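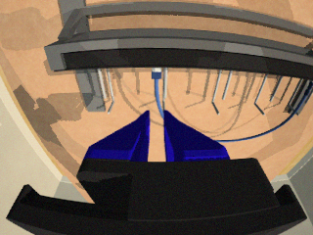

Home
About the Office
Work With Us
Current Vacancies
Legal Assistant, Criminal and Traffic Matters (full time)

Legal Assistant, Criminal and Traffic Matters (full time)

Meredico Defence Lawyers is looking for one legal assistant to join our office on Escobedo Street. The position is full time and permanent after a probation of 6 months. We would like the new person to begin in April, but we can wait a little for the right candidate who must give notice to another employer.

Who we are

We are a small criminal defence practice. Most of our clients are charged with matters that are heard in the local court: driving while disqualified, drink driving, common assault, shoplifting, possession of small amounts of drugs, breach of an order. We also act for young people in the children's court, and twice or three times in a year we prepare a jury trial together with outside counsel. A good part of our work is paid by legal aid grants, so the files must be kept in the way that the grant conditions ask.

Our second office is in Rarora. It is open in the mornings only, and the legal assistant will work there when the Rarora court is sitting. We pay the travel, and the driving time counts as working time.

What you will do

Answer the telephone and take first details from new callers, including family members who call because a person is being held at a police station.
Open files, check for conflicts of interest and send the costs letter to the client.
Request the police brief and follow up when it does not arrive.
Read the brief when it comes and make an index of the statements, the recordings and the exhibits.
Prepare legal aid applications and extensions.
Book interpreters, and tell them in advance which kind of matter it is.
Keep the court diary. Every listing is entered on the same day we learn of it, and a second person checks it.
Type letters, simple affidavits and character reference guides from dictation or from handwritten notes.
Sometimes go to the court registry to file documents or to collect a copy of an order.

We use Flultumero for files, diary and time recording. You do not need to know it already. Training takes place in your first two weeks, and after this you can ask any of us.

What we ask from you

You have worked in a law office, a court registry, a community legal centre or another office where people come with serious problems. You write clear and correct English. It does not have to be your first language - it is not the first language of several of us. You can type well and you are patient with forms.

You must be able to keep confidential what you hear. The town is not large, and you may recognise a name on a file. In this case you tell us at once and somebody else takes the matter.

Some of the material is hard to read or to watch. Briefs can contain photographs of injuries and recordings of emergency calls. We will talk about this openly at the interview, and we pay for outside counselling for all staff who want it.

A driver licence is necessary because of Rarora. A criminal record check will be made before we offer the position. An old or minor record does not exclude you, but please tell us about it yourself first.

It would be a help, but it is not required, if you speak a second language, or if you study law part time. We have had students in this role before and we can organise the hours around lectures and exams.

Hours and pay

The office hours are 8.30 am to 5 pm with one hour for lunch. Evening work is rare. The lawyers share the after-hours telephone between them and the legal assistant is not on this roster. The pay is above the award rate and depends on your experience. You will have 24 days of paid annual leave, and the office closes between Christmas and New Year.

How to apply

Please send us your resume and a letter of one page. In the letter, tell us why you want to work in defence, and describe one time when you had to calm a person who was upset or angry. We do read the letters, and an application without one will not be considered. Please write reference 214 in the subject line.

You may send it by email through the contact form on this website, or bring it on paper to the front desk at 440 Escobedo Street. The names of two referees are enough at this stage - we will not call them before we have your permission.

Interviews will be held in our office and take less than one hour. There is a short typing and proofreading exercise, done on our computer. If you need an adjustment for the interview or for the work itself, for example a ground floor room or larger print, please let us know when you apply.

Every applicant will receive an answer from us, also those who are not invited.

Back to Work With Us
Privacy
Contact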